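Fruit Left Over in Shared Kitchens: A Small Study in Two Student Houses

Project report, second year, Food and Household Studies

1. Why we chose this subject

In our course we have read a lot about food waste in shops and in restaurants, but very little about houses where students live together. Our group lives in such houses, and every week we see soft bananas and dry oranges going to the bin. So we decided to ask a simple question: does the place where the fruit is kept change how much of it is eaten?

We worked in two houses, Hivelcombe and Killano. Both have one kitchen for each floor and both receive a fruit box from the same shop, Seixas, which is paid from the common house money. The project lasted for the whole of October.

2. How we did it

During the first half of the month, both houses kept the fruit as they always did. In Hivelcombe it stayed in the bottom drawer of the refrigerator. In Killano it stayed in the box, on the floor near the door. In the second half, we asked both houses to put the fruit on a plate on the table, where everybody passes in the morning.

We also gave a short form to 20 residents. It asked how often they eat fruit at home, what they do when a fruit has a mark on the skin, and who they think must throw away the old fruit. The last question brought the longest answers. We did not expect this.

A fruit with spots on the skin was the most difficult case for many people. Some wrote that they always leave it for the next person. 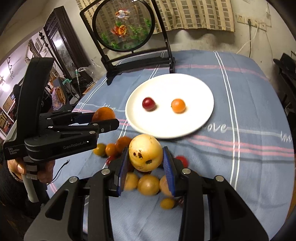
I would cut out the spot and eat the rest, one resident of Killano wrote on the form, but only if I bought it myself. From a shared plate I take the nice one, and I think all of us do the same.

This answer helped us very much. It shows that the problem is partly about the fruit and partly about the sharing. When the fruit belongs to the whole house, a person feels free to choose, and the less pretty pieces wait until it is too late for them.

3. What we found

In Killano the change was clear. The residents told us that they ate fruit more often when it was on the table, and the bin had less fruit in it. In Hivelcombe the change was smaller. There the kitchen is warm because of the old heater, and some fruit became soft after 3 days on the plate. Two residents asked to return to the refrigerator, and we agreed to it for the grapes only.

A mixed plate was more popular than a plate with only one kind. Small fruit was taken first in both houses, probably because it needs no knife and no peeling. Mandarins were also liked. The big fruits that must be cut stayed the longest.
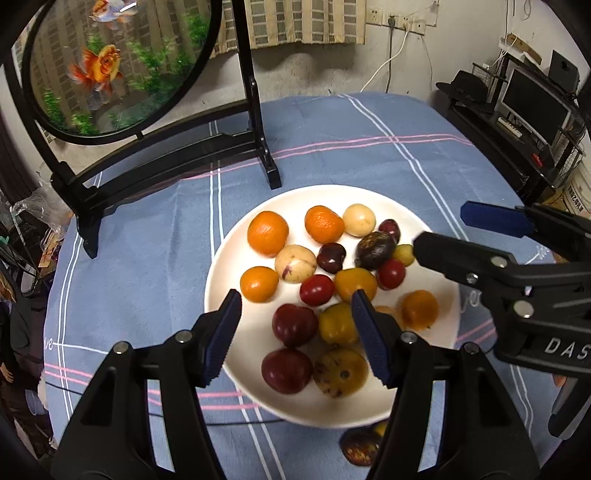 4. Problems with our method

We weighed the thrown fruit with a kitchen scale, and in the first days we forgot to take away the weight of the bag. These days are not in our results. Also, the box from Seixas was not the same every week, so the comparison is not perfect. One week it had many pears, and they were very hard when they came.

Some residents knew what we wanted to find, and perhaps they ate more fruit to be kind to us.

5. What we suggest

We suggest that the houses order a smaller box two times a week. The older fruit should be put on top when the new box comes. For the warm kitchen in Hivelcombe, it is better to put out only the fruit for one day and keep the rest cold. The Husen house, which did not take part this time, has asked to try the same plan in spring, and we will give them our form and our weighing table.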